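Skastari Facilities Desk
Ticket 500-13: front room, fallen stand / glare on tiles / paper on brick wall
Status: open
Priority: normal
Site: Bramum showroom, ground floor
Opened: 7th May

Original report
White stand in the front room won't stay up. Third time on the floor since we moved the shelving. Long arm, rectangular base, the Piketti one that came with the second delivery. Stood it up by the shelf, fine, came back from the phone, down again. No damage I can find on the base. Need either a heavier foot or a different stand before the open day.

Also the tiles. Ceiling lights bounce straight off them, people coming in squint. Can we get a dimmer or swap to a matte bulb?

Update 1
Tried the stand on the other side of the room. Same result. So not the floor being uneven, or not only that. Put a level on the tiles in 9 spots, all good except one near the table, out by a hair. Screws under the base: all there, one loose, tightened it. Stood for 39 minutes then went over.

Reply from desk: is the arm turned in over the base or out past it?

Out past it. It has to be or it doesnt reach. 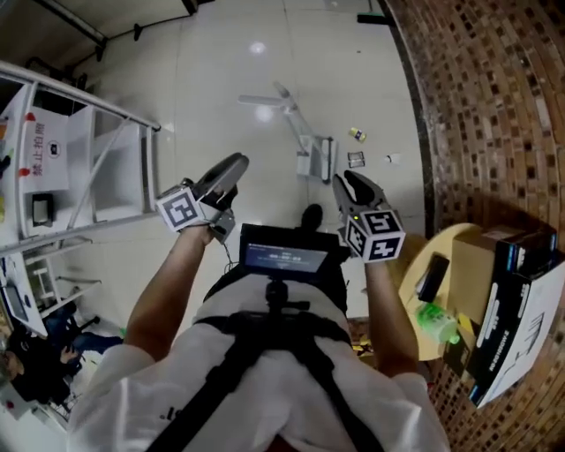
Desk says turn the arm in anyway and leave it a day as a test. OK. Will do that but it's useless to us in that position, so please don't close the ticket if it stays up.

Things on the floor by the stand, the yellow and white can and the clear box, are to be picked up before anybody mops. Asked twice. Can goes in the back, box goes on the shelf next to the no photos sign (禁止拍照). The sign is only propped, not fixed. Want it fixed please, two strips of tape would do, add to this ticket or open another, I don't mind.

Update 2
Arm turned in overnight. Stand still up in the morning. So it's the balance, base too light for that reach. Asked Piketti for the heavy base. They say it ships from Bragança, no date given. Meanwhile weight on the foot, sandbag or similar, somthing flat that nobody trips on.

Glare: electrician can't do the dimmer on that circuit without changing the switch plate. Quote coming. Tried a sheet of diffuser film over one light, better but looks cheap. Took it down.

Update 3
Separate item, same visit. Brick tile wall, the curved one. Somebody taped a sheet of white paper on it with red arrows around pointing in at it, and a little black thing at the bottom left corner of the paper. Do we know who this belongs to? Not on my list. If it's the installer marking a spot, fine, but I need to know for how long.
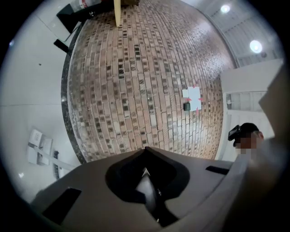
Ticket 500-13, page 2 of 2

Update 3, continued
Main worry is the tape. Last October we had tape on the same kind of tile and it pulled the face off a couple of the darker bricks when it came away. Don't want to do that again, we have no dark ones left in the box, only tan and the salmon.

Reply from desk: leave it up, don't peel. Installer has been emailed. If it has to come off, warm the tape first with a hair dryer on low and pull slow, flat to the wall.

OK leaving it. Can someone also look at the speckled edging down the left of the bricks while they're here, I'd like it wiped with the stone cleaner and not the floor stuff. Floor stuff leaves a film.

Outstanding
Heavy base: waiting on Piketti.
Sandbag for now: me, tomorrow.
Switch plate quote: waiting.
No photos sign: needs tape.
Paper on bricks: waiting on installer, do NOT peel.
Edging: stone cleaner, next clean.

Desk note: next check in some 13 days, sooner if the base turns up. Reply to this ticket, don't start a new one.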